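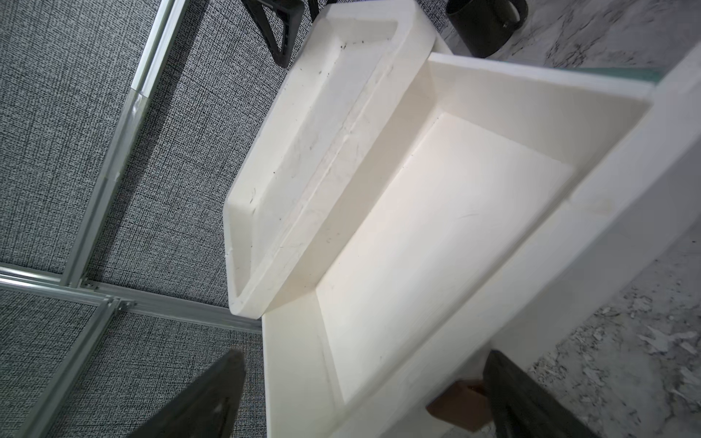 Vokura gripper kit - worth the money?
Forum: Arms, Grippers and Tooling

mallee_bot
Posted August 7, 2022
Right, I've had the Vokura two-finger kit on my arm since May and a few of you asked for a proper write-up once the novelty wore off, so here goes. I paid $1,294 for it through Pietrzak, freight included, and it came in a box that could've held a microwave. You get the gripper body, the long tapered fingers, a wrist bracket with a camera mount on it, a cable that's a bit too short, and a sheet of instructions that covers the bolts and then gives up.

Mostly I've been throwing household stuff at it. Cups, trays, bits and pieces, anything I could pinch from the kitchen without getting in strife. The fingers are the best part by a mile. They're slim enough at the tips to get down beside something without shoving it across the bench, and the faces are flat so you can come at a thin edge from both sides. Max opening is 40 mm, so forget about wrapping it around a big mug. You go for the rim or the handle or you go home.

What I don't like - the software. The control panel forgets your force setting every time you power cycle. Every single time. I've got a sticky note on the monitor.

tassie_torque
Glad you got round to this! I nearly bought one last year and went with the Brokov instead, which opens a lot wider but has these great fat pads on it. Lovely on boxes, hopeless on anything flat. How does the Vokura go on a rim, does it slip? Mine just sort of skates off.

mallee_bot
Rims are what it's good at, provided you come in square. If the wrist is even slightly twisted, one finger touches first and pushes the tray away before the other one gets there. I spent a whole weekend thinking I had a calibration problem and it was just my approach angle. I do a slow close to first contact, pause, then bring the force up. Slower, yeah, but I'd sooner have slow than a tray on the floor.

Wojciech Adamczyk
I'm going to disagree a bit here. I've had the same kit for longer than you have and I think you're being generous. Flat faces are fine on a nice thick moulded edge. Put them on a thin baking tray or the lip of a takeaway container and you've got next to no friction. I ended up gluing strips of rubber on mine, and for that money I shouldn't be in the shed with a tube of contact adhesive.

The short cable is worse than you're letting on, too. With the arm stretched right out mine pulled tight against the bracket and the gripper dropped its connection halfway through a lift.

mallee_bot
Fair call on the thin stuff, I've stuck to chunky plastic so far. The cable I fixed with an extension the day it arrived and then forgot about it, so that's probably why I'm not as cranky as you are.

pegboard_annie
Can I ask a beginner thing? I keep seeing people teach grasps with the camera up on the wrist and I can't work out how you'd judge depth from there. When I tried it everything looked closer than it was and I drove the fingers straight into the table.

mallee_bot
You get used to it! The trick for me was having both fingertips in view the whole time. Then you line up the edge between them and it's more like using tongs than flying a drone. I keep the lights bright as well, a white tray on a pale bench is a pain otherwise. And set a floor limit in the software so you can't hit the table, it's under Workspace. I've got mine 10 mm above the bench and I only lower it when I'm going for something flat.

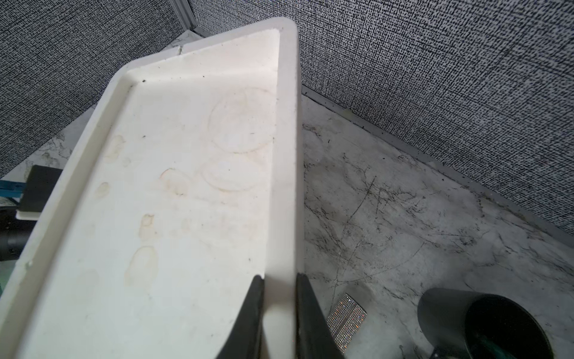

tassie_torque
Does the camera come with the kit, or do you have to supply your own?

mallee_bot
You supply your own, the kit only has the mount for it.

Wojciech Adamczyk
And the mount only takes small ones, so check your measurements first. The housing on my old camera fouled the left finger when it opened all the way.

pegboard_annie
Thanks both, the floor limit has saved me already. I found it under Workspace like you said, then a second submenu called Bounds. My table is very grateful.

Zdzisław Borkowska
Coming at this from a different angle - has anyone tried the Vikura? Not the Vokura, the Vikura, and yes I know, I ordered the wrong one from Pietrzak the first time. Completely different company as far as I can tell. It's a soft-fingered unit and it costs a fair bit less. I've been using it on plates and bowls and it forgives a sloppy approach in a way the hard fingers don't. On the downside it's slow to let go, and it's no good at all for getting in beside something that's sitting against a wall.

tassie_torque
I've used one at a mate's place. Nice for round things, bit like being handed your dinner by a squid. I wouldn't want it for trays, the fingers fold over when there's any weight hanging off one side.

Zdzisław Borkowska
How much weight though? Mine holds a full soup bowl without any drama.

tassie_torque
It's not the weight so much, it's the leverage. Grab a long tray by one edge and the far end wants to stay down on the bench. Soft fingers just bend. With a hard pair you can at least tilt it up a little before it starts rotating in the grip.

Wojciech Adamczyk
Agreed on that one. Trays want hard fingers and a bit of rubber. I'll keep banging on about the rubber.

mallee_bot
Alright alright, I'll order some rubber. What thickness did you use? I don't want to lose too much of the opening.

Wojciech Adamczyk
Thinnest I could find at the hardware shop, 1 mm I think. Scuff the finger faces with sandpaper first or it peels off at the corners.

pegboard_annie
Is the force setting thing fixed in the newer firmware? My quote from Pietrzak says it ships with the latest but doesn't say which version that is.

mallee_bot
Not in mine, and I updated last month. I emailed Vokura support and got a reply saying it was "noted". Ask Pietrzak for the version number before you pay, they were pretty quick getting back to me. I run at 40 percent force for nearly everything, so it's only one field to retype, but it starts up at full and that's a rude shock if you're holding a plastic cup.

pegboard_annie
Full?! Ok, sticky note it is.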